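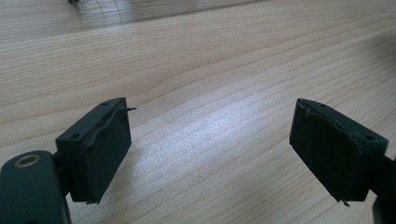
Finger pads on a hand-held gripper, with the strip along each upper edge curling away from the block.

Home | Products | Support | Newsroom | Contact

Safety & Service Notices
July – Pultari Press Office

PULTARI RECALLS FINGER PADS FOR HAND-HELD GRIPPER

MARSDEN – Pultari is recalling the finger pads supplied with its Prinitz hand-held gripper after customers reported the covering coming loose at the edges. Loose material can catch on a part during release or drop into finished goods. No injuries have been reported.

The company has received nine reports, six of them from one packing site in Gustham. In the Gustham cases the gripper held on to small cartons after the fingers had opened. The site has stopped using the tool.

Tests at Marsden traced the fault to an adhesive used in batch 7. Other batches use a different adhesive and are not part of the recall. The batch number is printed inside the handle cover.

Owners of batch 7 tools should stop work with them and check both fingers. Do not glue or trim a lifted strip. Replacement pads will ship free of charge within 10 working days of a request – tools do not need to be returned.

Requests can be made through the Support page or any Pultari dealer.

Tags: recall, grippers, end-of-arm tooling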